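4. Teaching the arms where to hold a round board

Most of what went wrong in our August runs came down to one dull question: where do you put two fingers on a thing that has no straight sides? The kitting policy from Section 3 (we call it Tridora, after the bench it grew up on) was doing fine with boxes and brackets. Then Siwan Landeg swapped in motor driver boards, and our nice smooth curves fell over.

So this section is about grasp choice on crowded, roundish parts, and about a small change that helped a lot more than I thought it would. The short version is that we stopped asking the network for one best grasp. We ask it for a ring of candidate grasps instead, score each one for how much tall stuff the fingers would run into, and let the arm pick the cheapest one it can reach. That's it! The scoring head is tiny and trains in an afternoon on one desktop card.

4.1 What the wrist view gives us

We feed the scoring head only the wrist view, cropped and shrunk. Joaquim Seixas wanted the overhead view in there too, and we tried it, but the extra input mostly taught the network to care about things that had nothing to do with the grasp. The wrist view moves with the fingers, so the finger tips always land in nearly the same part of the crop, and the network can learn "stuff near the tips is bad" without much fuss.

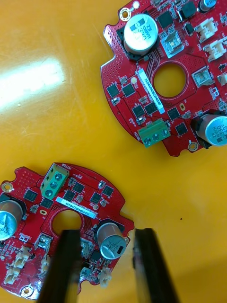 Figure 4. Wrist view with two driver boards on a yellow surface.

Glare was the thing I worried about most, and I still worry about it. A bright patch next to a part can look a lot like a pale connector once you shrink the crop. We handled it the lazy way - random bright blobs pasted over the training crops - and left the lights alone. Okent, the lab we share code with, does the same trick with random streaks, and their version may well be better. We haven't run the two side by side.

Labels came from people driving the arms by hand. We collected 825 demonstrations in total, and for each one we kept the last moment before the fingers closed, plus a yes or no for whether the part made it to the tray. There's no fancy labeling tool behind this. Siwan and I took turns with a keyboard and a lot of coffee.

4.2 The bench task

I should say what a full run looks like before getting to the numbers, as the grasp is only one step of it. Each kit needs a board, a motor and some wiring, all brought together at a shared drop zone that either arm can reach. We use the same bin style for every kind of part, which keeps the bin walls from giving the answer away (an early policy, called Bowen in our logs, had learned to tell parts apart by the box they came in).

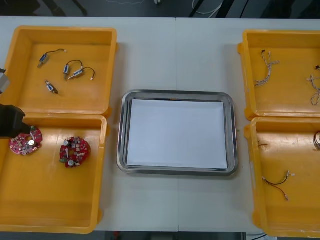 Kits get built one at a time, and a run counts only if every part ends up in the drop zone with no help from us. We were strict about that, maybe too strict. The drop zone is the steel tray between the two pairs of bins, lined with white paper, and the paper turned out to matter for the overhead camera: bare polished metal threw reflections that the part detector kept calling wires. Motors stay on the left with the boards, and the wiring stays on the right, so each arm has its own side and they only have to take turns over the tray. We wrote that rule by hand. Learning it would be a nice project for somebody else.

We compared three policies: the single-grasp baseline, the ring of candidates with random choice, and the ring with our scoring head. The ring holds 12 candidates, evenly spaced by angle. We tried fewer and the arm sometimes had no reachable option when a board sat close to a bin wall. More than that just made things slower.

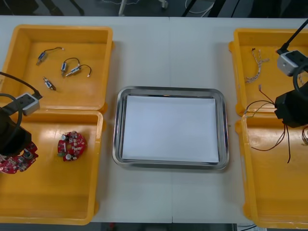

The random-choice policy is the one I'd ask you to look at twice. It has the same candidates as ours and still does badly on boards, so having options isn't enough by itself. It does okay on motors, where nearly any grasp across the body will do. On wiring all three policies look about the same, and I don't have a great story for that. My guess is that a soft, twisty part cares more about how you lift than where you pinch, and our scoring head knows nothing about lifting.

4.3 Where it still fails

We went through 11 failed board grasps by hand. Most were cases where two boards sat close together and the head gave a good score to a spot that belonged to the neighbor. The Gindcombe planner would catch some of these, as it checks the whole finger path and we only check the end point. Adding a path check is the first thing on our list, and Joaquim has a rough version running on the left arm already.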